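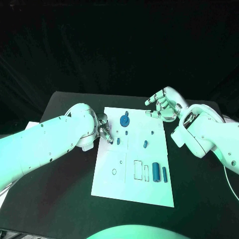

Ticket 785. Green cast in neutral greys, Mudell wide printer, Zotville print room. Opened in April by Zundier, job type: exhibition panels on matt paper. Customer reports that grey backgrounds come out with a green tint on the left half of the panel and that the proof on screen looked fine. Proofs on screen are not accepted as evidence on this ticket. The eye corrects for a cast without being asked: the sheet on the dark tabletop at the top of the page is pale mint, and most people will still call it white paper. All results below are therefore meter readings or printed strips compared under the viewing lamp.

Status: closed
Priority: normal
Assigned to: Joscha Wunderlich

Reported symptoms

Mid greys print green. Dark greys less so. Black text is clean. Solid cyan, magenta and yellow patches look normal to the customer. Fault is present on matt paper only; the gloss roll was tried by the customer and passed. Fault survives a restart of the printer and of the Sleiman print queue.

Log

09:10 Nozzle check printed. Two gaps in light magenta, none elsewhere. Standard clean run. Second nozzle check shows no gaps. Grey strip reprinted, cast unchanged.

09:35 Ink levels read from the front panel. Light magenta at 20 per cent, all others higher. No low ink warning. Cartridge removed, date checked, refitted. No change.

09:50 Checked which profile the queue was applying. Sleiman reports the matt profile, correct name. Opened the file itself and compared it with the copy on the office server. Same name, different size. The copy in the queue is older.

10:05 Replaced the queue copy with the server copy. Cleared the cache and restarted the queue. Grey strip is better on the right side of the sheet. Left side still green.

10:20 Considered the lamp. Viewing lamp had been swapped for an ordinary office tube at some point. Fitted the correct tube from the stores cupboard and let it warm up. Left side is still green under the correct lamp, and the meter agrees with the eye.

10:55 Head alignment printed. Horizontal lines good. Vertical lines off by one step on the left of the carriage travel. Ran the automatic alignment twice. First run failed with a paper sensor message, second run completed.

11:15 Grey strip reprinted across the full width. Left and right now match on the meter. A small shift towards green remains over the whole sheet.

11:40 Ran a fresh calibration on matt paper. Sheet left to dry for 20 minutes before reading, as the manual asks. Calibration accepted. Grey strip is neutral within the limit set for this customer.

13:30 Reprinted one customer panel at full size. Compared with the signed proof under the lamp. Match.

Findings

There were three separate faults. The old matt profile gave a general shift. The alignment error gave the difference between left and right. The calibration on file had been made 18 rolls ago, before the last head change, and should have been redone at that time. The missing nozzles were real but had no visible effect on the strip.

The gloss roll passed because it uses its own profile, and that copy was current. The alignment error would still have been there on gloss. I have not tested this.

Actions

Old matt profile moved out of the queue folder. Please do not move it back to reprint old jobs; ask for a converted file.

Office tube marked and returned to the corridor light.

Alignment and calibration to be run after every head change and again every 3000 prints. Counter reset today.

Customer comment, 14:20
Panel collected and accepted. Can the two panels from the first batch be reprinted at no charge?

Reply, J. Wunderlich, 14:45
Agreed for both panels. Send the original files, not the ones exported from the queue. Those have the old profile embedded and will need it stripping out first.

Customer comment, 15:05
Files sent.

Ticket closed 16:10. Reprints are logged on the same job number.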